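3. Desks, storage and bottles

3.1 The desks

The study used 11 desks of one model, the Zudik, in small rooms on the upper floor of the Marsden building. Each desk has a white top with rounded corners. The top does not run straight from end to end: it turns part of the way along, and there is a shallow inward curve on the long edge where it does so. People who sit at the desk tend to put their chair in this curve, and for the analysis we took it as the middle of the desk whether or not it lay exactly halfway.

Every desk was given a number on a round blue sticker, fixed to a front leg where it would not be rubbed by an arm or a bag. The same numbers are used in the tables. Desks were not moved between rooms during the study. Their tops were wiped at the start of each week, but old marks that would not come off were left alone.

3.2 Storage within reach

We use "desk storage" to mean any drawer, shelf or open compartment that can be reached from the desk without walking across the room. Cupboards against the far wall were left out, even in the smaller rooms where they stood only a few steps away.

Two sorts of storage matter here. The first is a closed drawer, which has to be pulled out before anything can be put in or taken from it. The second is an open compartment whose contents can be seen from above. A drawer left partly out falls between the two. In the pilot we coded such drawers as closed, and this gave odd results, as things were often dropped into them with no further pull. From the second week on, a drawer was coded by its position when the item reached it: shut, partly out or fully out. The pilot records were coded again on the same basis.

How far out a drawer stood was judged by eye. We tried measuring it with a rule and gave this up, as the extra time at each desk was not repaid by any clearer result.

3.3 The bottles

Drinks bottles were chosen as the main item for three reasons. They are found on most desks, they can be stored either upright or lying down, and they are moved often. We did not fix the size or make. Bottles differed in colour and in the shape of the cap, and some had a wrapper round the body while others had a small label near the neck.

Each placement was recorded under four heads: surface or compartment, upright or on its side, distance from the nearest edge, and which way the cap pointed. The last of these was recorded only for bottles lying down. A bottle leaning against the side of a compartment was counted as upright if its base touched the floor of the compartment at any point.

Bottles on the desktop were marked as "near edge" if they stood closer to an edge than to the middle of the top. This is a loose rule, and on a top that narrows and turns it takes in a good deal of the surface. A stricter rule was tested on the September records and changed the coding of very few bottles, so the loose one was kept.

3.4 Records

Records were made over five weeks, ending on 16th May. They give 544 placements in all. Shirin Heydari coded the full set, and a second coder worked through the placements from three of the desks without sight of the first coding. Where the two differed, it was nearly always over distance from the edge. Differences were settled by going back to the picture and agreeing a single code.

Views were taken from beside the desk and from above it. The side view is the better one for telling whether a bottle is upright and how close it stands to the end of the top. Only the view from above shows how bottles lie in a compartment, and where both were to hand we used it for that purpose. Figure 3 gives views for desk 4.

Figure 3. Desk 4 and the storage beside it. (a) The drawer unit beneath the far end of the top, with the drawer partly out. (b) Two bottles on their sides in the open compartment next to the desk, seen from above. (c) A small brown bottle with a green cap, upright on the desktop and coded as near edge. 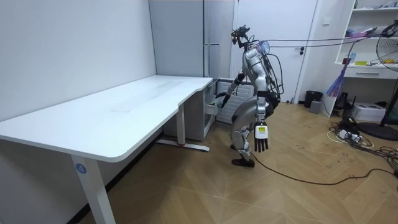

(a)

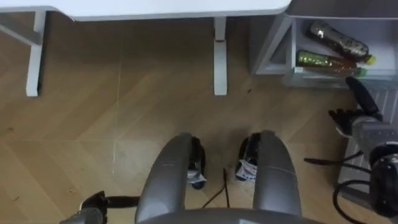 (b)

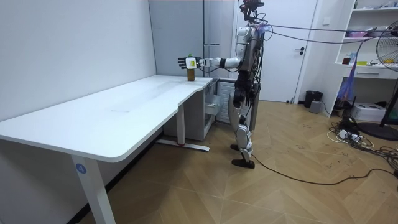

(c)

3.5 Placements left out

Bottles placed on the floor were noted but are not in the totals. We also left out any placement where the bottle was hidden in every view.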